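**From:** Bethel Negussie
**To:** gratomley-bench list
**Date:** 11 October 2018
**Subject:** Re: Breltier harness, which end first?

Damian Sowa wrote:

> Before anyone goes further with the Breltier, can we agree on which end of the harness gets wired first? Last time it was the board end, and we then spent an evening learning that the round connector doesn't pass through its own panel hole with everything attached. I also have no idea which red is which. Jarmo says they're interchangeable. Jarmo said that about the Skekudum too.
>
> Could somebody post the state of it?
>
> Damian

Damian, I think the Skekudum has suffered enough. But yes, let's do the round end first and the board last. I had it out on the white table this week and wrote down what I could before my coffee went cold.

The round connector is the good chrome one, with the square flange around it. It is a lovely thing to look at and a miserable thing to photograph, as it mostly shows you the rest of the room.
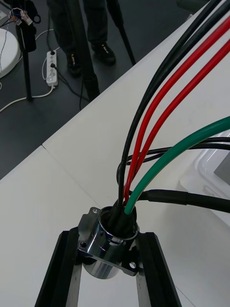

*Round connector and its cables. The reds are the pair nobody has labeled.*

Out of the open end you get two black, two red and one green. Then there's the heavier black cable with the sleeve on it, and a pair of thin black wires that wander off wherever they please. The harness sheet Pentti typed up lists the five colored ones (he counts black as a color, and I've stopped arguing) and leaves out the rest. I've penciled the missing ones in and put the sheet back in the folder.

As for the reds, they are not interchangeable. I put the meter on them, and one goes to pin 4 and the other to pin 7. Whoever gets to them first, please put a flag of tape on the pin 4 one. Ordinary masking tape is fine. Writing on it in fountain pen is not, Elsa.
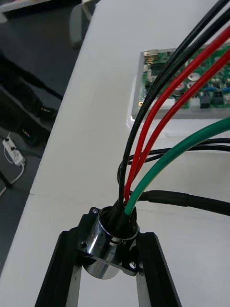 The flange screws stay where they are until we've settled the clocking. If you take them out the flange will turn, and then we're back to holding it up to the panel and squinting. The panel hole is at Elsa's place with the rest of the case, so a squint costs a 16-mile round trip. If you must loosen something, loosen the clamp on the sleeved cable. It was done up by somebody with strong opinions.

Length is the other question. The original drawing says 400 mm from the flange to the board, and I'd like to keep all of it. Jarmo wants to trim the harness to 200 "for neatness." I have seen the inside of Jarmo's van -- I'm keeping the 400.

Now the board:

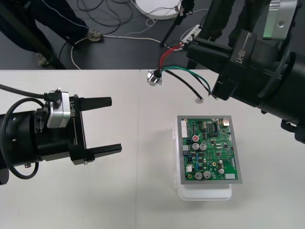
*The board in its gray surround. The small white plug on the black wire is the one I'd leave unplugged for now.*

I've gone over the solder side with a magnifier and found one joint I didn't like, next to the long header. Reflowed it. The silver electrolytics measure close enough that I don't see a case for replacing them, although Pentti has already ordered a bag and will be hurt. The red-topped one by the header I haven't tested, so don't take my silence for approval.

There's also the matter of the black connector with the red wire. I tried it against the header in both orientations and it will very nearly go in either way, presumably to keep life interesting. 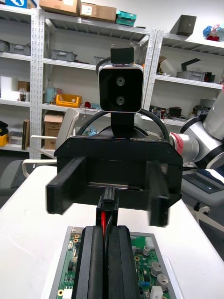
I'd put a dot of paint on the side that faces the edge of the board and a matching one on the header. Nail polish works. Nothing gets power until both dots are there and somebody other than me has looked at them.

Still open:

- tape flag on the pin 4 red
- test the red-topped capacitor
- new harness sheet, with all the wires on it this time
- strain relief for the sleeved cable (Ding has a bag of them, part 139, but the postage costs more than the bag)

I can do the sheet. Damian, you asked, so the tape is yours. The key to the cupboard is on the hook by the fuse box, where it was before it was "lost."

Bethel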